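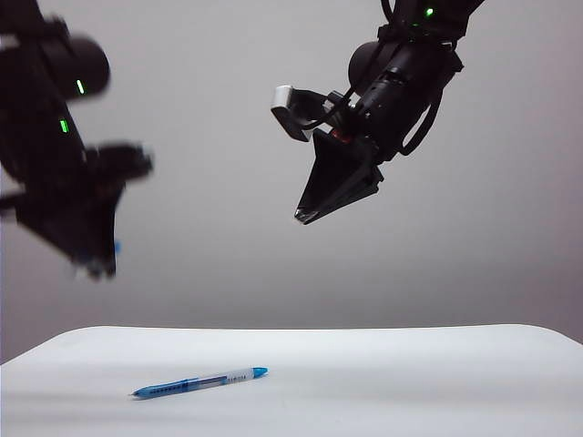 Brastley Open: wild cards and the qualifying cutoff

baseline_grinder
Posted January 8, 2019

Entry list for the Brastley Open went up this morning. Qualifying cutoff was 400, and three of the main draw wild cards went to juniors from the MacAulay academy. One of them is ranked 1,136. I have nothing against young players getting a chance, but there are people ranked inside 300 who will have to win two matches in qualifying just to get in.

Is this normal for an event this size? Last year I think only one wild card went to a junior.

lostico_lefty
Pretty normal. The tournament can give its wild cards to whoever it likes. MacAulay is half an hour from the courts and most of those kids have family who will buy tickets. A small tournament has to think about that.

slicebackhand
I don't like it. A wild card should go to someone coming back from an injury, or a local player who is close to getting in anyway. 1,136 isn't close. The kid gets beaten 6-1, 6-1, takes home a first round check, and somebody who travels all year to make a living gets nothing.

baseline_grinder
That's more or less where I am. Give the juniors spots in qualifying. If they're good enough they'll come through.

courtside_row_c
Rankings for juniors don't mean much. They play so few pro events that the number is always going to look bad. The one you're talking about took a set off the second seed in Tolovden last February. I was there. Big serve, moves badly to the forehand side, but not out of place at all.

slicebackhand
One set a year ago.

courtside_row_c
It's one set more than some of the qualifiers have taken off a seed. I'm only saying look at the matches and not just the list.

second_serve_ace
Has anyone bought tickets for the first two days? The site shows $30 for a ground pass but it won't let me pick seats on the main court. Is main court separate this year?

lostico_lefty
Ground pass gets you into everything until the quarterfinals. No reserved seats on the main court before that. Get there before the first match if you want shade, the west side has none after lunch.

second_serve_ace
Thanks. Parking still in the school lot?

lostico_lefty
As far as I know. They shut the gate once it's full and then you have to walk over from the shopping center.

netcord
Going back to the wild cards — I played events at this level for a few years, never got higher than the 600s. Every week there was somebody in the draw who hadn't earned it by ranking. You complained about it on Saturday night and then you went out and played your match. The thing that bothered me more was late withdrawals. Guys would stay on the entry list in two places and pull out at the last minute, and the alternates had already gone home.

baseline_grinder
Fair point on withdrawals. Did the alternates get anything for showing up?

netcord
A practice court if you were lucky. You paid your own hotel.

slicebackhand
Then that's another reason to keep the main draw for people who are paying their own way. I haven't changed my mind.

courtside_row_c
Fine, we disagree. I'd still go and watch the kid play if you're at the courts. First match is supposed to be on Court 3.

topspin_tuesdays
Does anybody know if the Lostico event is still on after this one? It used to be the week after, same surface, and a lot of players did both. I can't find it on the calendar.

lostico_lefty
It's been moved to February. They're redoing the surface on four of the courts and it won't be ready before then. The club put a notice up by the front desk.

topspin_tuesdays
That's a shame. Some of the players won't come back for it if there's a gap.

netcord
Probably not the ones flying in. The draw might be weaker but the cutoff will be easier, so it works out for the guys in the 500s.

baseline_grinder
I'll be at Brastley for both days of qualifying. I'll post scores here when I can get a signal.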